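# Tote (storage)

A **tote** is an open-topped bin with tall walls, used for holding and carrying loose things that don't have a place of their own yet.
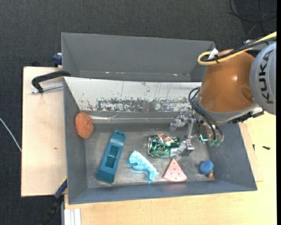

*A grey tote with sloping walls holding six loose objects, among them a dented green can.*

Totes turn up in garages, mudrooms, workshops, and stockrooms, and they may well be the most useful container ever made for a mixed load. A sponge, an empty can, and a plastic part with no obvious home can all ride in the same one.

## Shape

Most totes are close to rectangular. The walls usually lean outward a little toward the rim, and that small slope does a wonderful amount of work — empty totes slide down inside each other, so a stack of 4 takes up barely more floor than one. The slope also opens up the top, making it easier to reach things lying against the sides. The price is a smaller floor, and straight-walled bins hold more for the same rim size.

Plain gray is a common color. It hides scuffs well and lets bright items stand out, a real help when hunting for something small. Orange and green are especially easy to spot.

## Mixed totes

A *mixed tote* holds unlike objects in no set order. Sorters at the Werkholm reuse store call this "the jumble" and empty it by kind: soft things first, then drink cans, then hard plastic. Do-yoon Yang's handbook *The Wurnance Method* takes the opposite view and starts with whatever is biggest, so the floor of the bin shows sooner. Both approaches have loyal fans!

Dented cans are normally kept apart from whole ones, as they roll less and pack tighter.

## Care

Warm water and dish soap are enough for most plastic totes. Corners collect grit and need a brush. Sticky residue from cans should be rinsed out the same day, particularly in summer.

## See also

- Crate
- Nesting box
- Sorting tray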